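Fulteo replacement finger pads for hand-held grippers, set of four
Reviewed June 2018
Verdict: decent pads, silly price, ignore the instructions

I maintain one hand-held gripper station that gets used for cloth handling, and pads are most of what I buy for it. The tool goes out in the morning and by the end of the week somebody tells me it is "slipping." Usually it's dust in the ribs. Sometimes it's a pad that has started to peel at the tip, and then I have to order something.

Fulteo says these are a direct swap for the Istell pads we had before and that anybody can fit a set in a few minutes without touching the jaw alignment. I have heard that from every pad seller I've ever bought from. The first set took me most of an hour. The pad itself slides on fine, but the backing is a hair thicker than the old one, so the jaws no longer met evenly and I had to back off both links and start over. If you skip that step the tool will still close, and whoever is holding it will still get blamed for bad picks.

The box says the pads are good for 884 hours. I have no idea how anyone arrived at a number like that and the leaflet doesn't tell you.
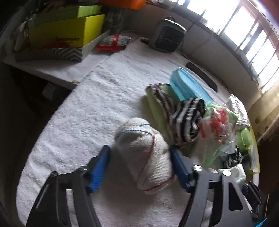
Cloth is where I expected them to fail. Smooth pads push a light knit around until it bunches up and then you're chasing it. My usual check after a pad change is to bring the jaws in around something soft on a soft cover, with one side touching and the other still open, and then close slowly and watch which way the cloth wants to go. With the bundled white knit, the darker blue pad is right up against the cloth while the bright blue ribbed one still has a gap to cross. I do it on a plush cover on purpose, as a hard bench makes any pad look good. On a set that was fitted straight, the knit stayed put for me nine tries out of ten. On the set I fitted in a hurry it rolled out toward the joint every time, so draw your own conclusions about "no alignment needed."

Looking after them is simple. Wipe with a damp rag, get the lint out of the ribs with a toothbrush, keep oil off. Check the pins at the upper joints while you're in there. Mayuree Panyasiri, who has the other station, uses alcohol on hers and says it does no harm. I tried it on one pad and thought it went chalky, so I stopped.

Price is my main complaint. A set was 33 dollars when I ordered and the spare screws are extra. The screws! Munico puts them in the bag.

Would I buy them again? Probably, until Munico makes this size. Three stars. I'll update in July if the tips start to lift.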